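Keeping Legal Paperwork in Order at Home

7 min read

Most people who call a law office for the first time can't find the document they are calling about. The lease is in a kitchen drawer, the closing papers are in a box in the garage, and the letter that started the trouble was left in the car. A few cheap habits will fix most of this, and they will also cut down on the time a lawyer has to bill you for sorting.

Start with the desk, where the mail lands.
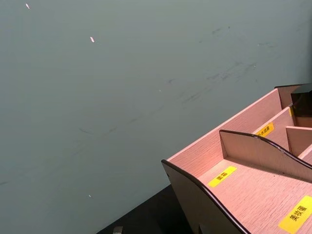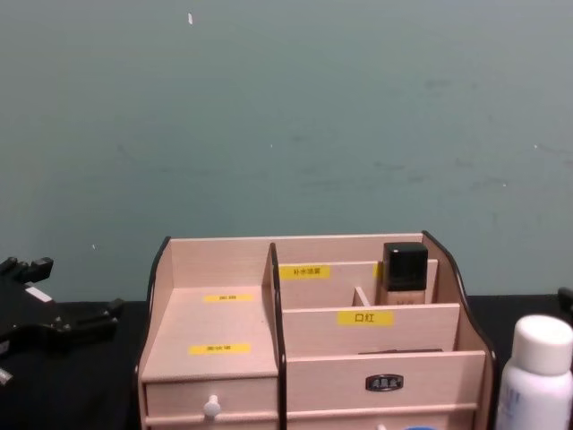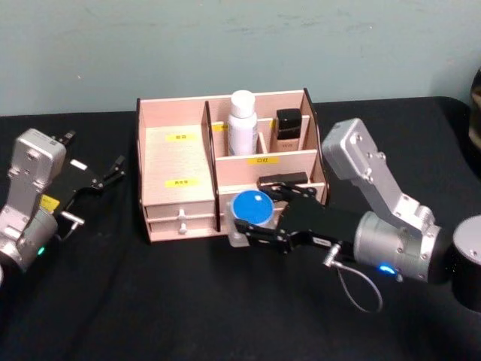

Give legal mail one spot and keep everything else out of it. Bills, coupons and school forms go somewhere else. Anything from a court, a lawyer, a landlord, an insurer or a government office goes in the legal spot the day it arrives, opened, with the envelope stapled behind it. Keep the envelope. The postmark can matter if there is an argument later over when you were told.

Write the date received in pencil on the top right corner of the first page. Don't use pen on an original, and never use a highlighter. If you need to mark something up, mark a copy.

Next, look for a deadline. Many notices give you 30 days to respond and some give you 7. Put it on the calendar twice, once on the day itself and once 2 days before. If the notice says "calendar days," weekends count. If it says "business days" or doesn't say at all, call the number on the letter and ask. Write down who you spoke to and when.

Folders

You need fewer than you think. One for the house or apartment, one for work, one for vehicles, one for family papers, one for anything in dispute. A dispute gets its own folder the first day, even if it looks minor. When we moved out of the Mackay Street apartment, the argument over the deposit ran to 124 pages by the end, and it began with a single email.

Inside each folder, put the newest paper on top. Lawyers often want it the other way around, oldest first, but that can be flipped in a minute before the meeting.

Plain manila is fine. I have used Pinex tab folders and the store brand, and the only difference I noticed was that the Pinex tabs bent less. Skip plastic sleeves for anything printed on thermal paper, such as store receipts. The print fades fast in some of them. Photocopy the receipt and staple the two together.

Originals and copies

Signed wills, deeds, titles and birth certificates should not live on the desk. Use a fire-rated box or a bank box. If you use a bank box, check who else is allowed to open it. A will locked in a box that only the dead person could open causes delays.

Don't unstaple an original will to scan it. Extra staple holes can raise questions about whether a page was swapped. Lay it flat and photograph each page, or fold the pages back carefully on the glass.

Name scans with the year first, then the subject: "2026 lease Nedness Court signed." They will sort themselves.

Before a meeting

Bring a one-page timeline. Dates down the left side, what happened on the right, no opinions. Bring copies for the lawyer to keep and hold on to your originals unless you are asked for them. If you do hand over an original, get a receipt.

Clean out the folders every January. Closed leases and old warranties can usually come out after a few years, but tax papers, and anything to do with an injury or a property sale, should stay longer. Ask before shredding. Once there is a dispute, don't shred anything connected to it, including notes and printed texts.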